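Small desktop drawer organizers – worth it or just clutter in a box?

Forum: Home > Organizing > Small Items and Desktops

notungate
Posts: 222
I'm trying to get one work table under control. It collects everything. Packages that haven't been opened, snacks, beads, hair ties, whatever came out of someone's pockets. I've been looking at the little plastic organizers with a tray on top and a few drawers underneath. Before I buy another container I'd like to hear from people who have lived with one for a while. Does the open tray stay usable or does it fill up and stay full?

Rosimeire Bastos
Posts: 1,098
I have had one for four years. The drawers are great. The tray fills up. Mine gets emptied onto a towel once a month and sorted back in, and it takes ten minutes. If you won't do that, get one with a lid or with drawers only.

simon_k
Posts: 142
Drawers only for me. I had the open top kind and it turned into a dust tray. Beads in dust are no fun to clean. I ended up rinsing them in a strainer.

arnell
Posts: 100
Disagree with simon_k. The open tray is the only part of mine that gets used every day. Stuff in drawers is forgotten. I found three packs of the same batteries in my bottom drawer in April because I never looked in it.

simon_k
Posts: 142
That's a labeling problem. Put a strip of tape on the drawer and write BATTERIES.

arnell
Posts: 100
I did label it. I still bought the batteries.

notungate
Posts: 222
OK so opinions are split. How deep are the drawers on these usually? I need to fit spare cords and some craft supplies.

Rosimeire Bastos
Posts: 1,098
Shallow. The ones I have take pens, tape, sewing things, a deck of cards. A coiled cord will fit if it is thin, but it springs up and catches when you close the drawer. I use a twist tie on each one. Anything still on a store card stays out, the card is always wider than the drawer. Cut it off the card and keep the part with the size on it if you might need to match it later.

fadent
Posts: 222
Seconding the twist ties. Also measure the inside of the drawer, not the outside of the unit. I lost almost an inch on each side to the walls and runners and my envelopes didn't fit.

One thing I'd add is that the organizer won't fix the big items. Mine was neat and the rest of the table was still a mess, so I had two jobs and had only done one of them. What worked for me was to clear by type. Food goes back to the kitchen first. Toys go to the toy bin. Flat boxes get a decision right away, keep or recycle. Then whatever is left is small enough for the organizer.

simon_k
Posts: 142
I'd do the organizer first. If the small stuff has a place, you can see what's left over.

fadent
Posts: 222
I tried it that way and ran out of room on the table to sort.

notungate
Posts: 222
I went ahead and got a white one with three drawers and the divided top. Put it at the back right corner of the table, on the felt mat so it doesn't slide. The tray got beads and trinkets in it almost immediately, so arnell and Rosimeire were both right. The rest is still waiting: duck, snack bag, the flat pink and white carton, and the green card with the black coil in it.

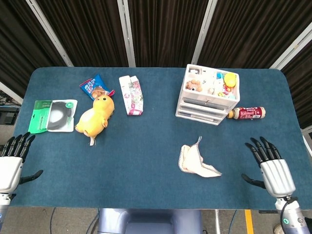
Reply from Rosimeire Bastos
Posts: 1,098
Good spot for it. I would get the brown beads into something with a lid before anything else. If the tray gets bumped they will be all over the floor. A pill bottle or a small jam jar is fine, and it can go right back in the same section.

The snack goes to the kitchen. The duck goes wherever the other soft toys live.

Reply from arnell
Posts: 100
Leave the beads in the tray if you use them every week. I'd deal with the carton. Flat boxes sit around for months at my house.

Reply from notungate
Posts: 222
I don't use the beads weekly, so a jar it is. I'm keeping the carton for a gift – it can go on the closet shelf with the wrapping paper. The coil can stay on its card for now and I'll find a hook for it. I still have to decide what goes in the bottom drawer.

Reply from simon_k
Posts: 142
Tape and a marker. Label it before you put anything in.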